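Went to the theatre at the weekend. Brudow, in the old Mineck drill hall, a play with four actors, one staircase and no interval. A few thoughts, in order of grievance.

Let me start with the good news. It is a proper play. People come in, want things from one another, fail to get them and go out again. I had forgotten how much I like that.

The plot, for those who missed it: a family gathers in November to sell a ferry company. Two of them want the money, one wants the ferries and the mother wants everybody to stop opening windows. I was with the mother from the start.
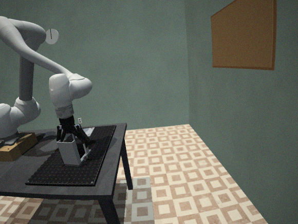
Green wall, dark table, grey arm.

The bad news is the seating. The Crichton Company has taken out the old stalls and put in benches, in the round, so that wherever you sit you get a superb view of somebody's back and of a man opposite eating mints.

I paid 30 quid for my bit of bench. The ones with cushions were 40. I want it on record that I laughed at the cushion people on the way in and envied them bitterly by the second scene.

Now, the mother. She is on stage throughout and says very little for the first half hour. She peels an orange. She reads a letter and puts it back in the envelope. I would happily have paid for the orange alone.

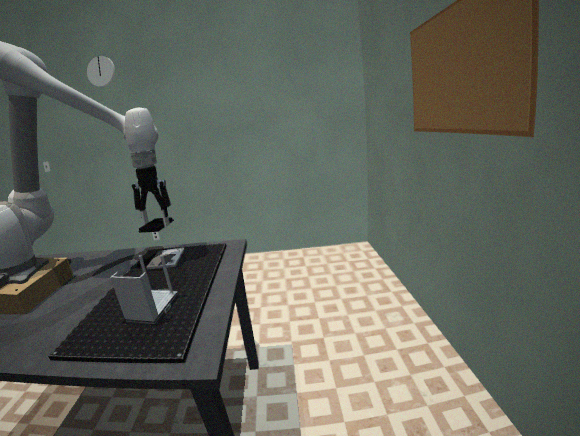

The younger son is the weak link, and I say that as someone who liked him last year in Flemard. He has decided that grief is done with the shoulders. By the time the ferries were sold he was holding one arm out over the dining table, forearm sloping down from a great height and a pinch of two fingers at the end of it, like the machine up there, and I'm afraid the machine has the better posture. Somebody should tell him he can put it down between lines.

The staircase goes nowhere, by the way. It gets climbed a lot. The programme calls it "a question". I have a similar question at home leading to the loft.

Sound design: gulls. Then more gulls. Then, for the big speech, one gull. It worked on me completely and I resent it.

The hall holds 200 and it was full, on a hot night, with the doors shut. The mother's line about the windows got the biggest laugh of the evening and I don't think it was meant to. 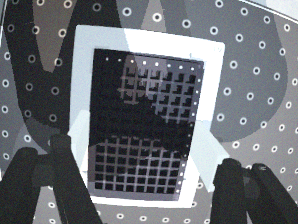

Is it suitable for anyone who doesn't normally go to plays?
I'd take them. It's told in plain English, the story moves along, and you're out in time for the last bus.

The text is on sale in the foyer, stage directions and all. I bought one to check the orange. It's in there: "She peels an orange. It takes as long as it takes."

Going again on Thursday. With a cushion.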